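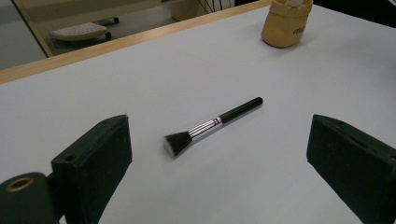 How to Record Good Examples with Hand-Held Grippers

I've been meaning to write this one up for ages, and after the third email in a month asking how we record our tabletop examples for Prarkar, I finally sat down with a big mug of tea and did it. If you have a pair of hand-held grippers, a table, and a free afternoon, you can collect a perfectly useful set of examples (and have a surprisingly nice time doing it!).

The task I'll use all the way through is a small one: pick up a makeup brush from the table and stand it in a little container. It sounds too easy to bother with, I know, but a brush is a lovely thing to learn on. It has a fat soft end and a thin slippery end, it rolls when you nudge it, and it has to be turned upright before it can go anywhere.

Before you start

Clear the table down to what the task needs. We like a plain white surface, as small things show up so well on it. Check that both grippers open and close all the way, and that the cables have enough slack for you to reach the far side without tugging. I always do one slow lap of the whole work area with my arms, like somebody pretending to swim, just to feel where the cables pull.

Then open Plokine, make a new session, and give it a name you'll still understand next month. "brush_to_container_right" is good. "test_new_final" is not, and I say that as a person with 8 folders called something very much like it.

Step 1: Find your starting pose

Hold both grippers over the table with the jaws open and your elbows relaxed. Your starting pose should be easy to get back to without thinking, but it doesn't have to be the same to the hair every time. A bit of natural wobble between takes is good for the learning system, which will never start from a perfectly matched spot either.

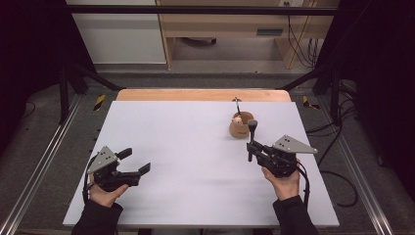 Both grippers over the board, with the container toward the right.

Step 2: Do the task at a steady pace

Press record, wait one full breath, and go. Bring the open fingers down on either side of the handle, close them gently, lift, turn the brush upright, and lower it into the container. Open the fingers, back straight out, and return to your starting pose before you stop the recording.

Go a little slower than you would with your bare hands, but don't creep. I made all my early takes at a snail's pace, thinking I was being careful, and the model we trained on them was so slow to get moving that I could have gone and put the kettle on. Try not to pause in midair to think, either. If you need to plan the grasp, do your planning before you press record.

Step 3: Change one thing between takes

Move the brush. Turn it so the bristles face you, then away, then off to one side. After a handful of takes, move the container as well. I work in blocks of 21 takes, then put everything down and shake out my hands (the grippers are light when you pick them up and a good deal heavier by the end of a block).

Please also leave in the takes where you fumbled a little and recovered. Those are gold! If the brush slips and you pick it up again smoothly, keep it. If you dropped it on the floor, said a bad word, and crawled under the table, go ahead and mark that one as a discard.

Step 4: Check the gripper view

At the end of each block, play back 2 takes from the gripper cameras and watch them from start to finish. You want to see both fingers, and you want the container to stay in view for as much of the approach as you can manage. If you've been holding the gripper tipped too far down, you'll see plenty of table and very little of where you're headed. A small change at the wrist usually fixes it.

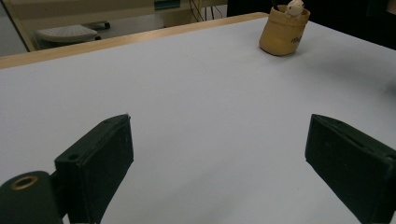 Gripper view with both fingers showing and the container near the far edge of the table.

While you're there, look at the light. Soft shading across the table is fine, but if your own shadow swings over the object just as you reach for it, try standing a little to one side.

Step 5: Label and save

Fill in the task line in Plokine in one plain sentence: "Put the brush in the container." Use the very same words for every take in the session. Our first brush set at the Hailu room had 93 good takes and four different ways of saying "container," and tidying that up took me most of a Wednesday.

Save, copy the session to your second drive, and coil the cables loosely before you leave. The Conon page has our folder layout if you'd like to borrow it, and I'll add a part on two-handed tasks once I've got through my own backlog.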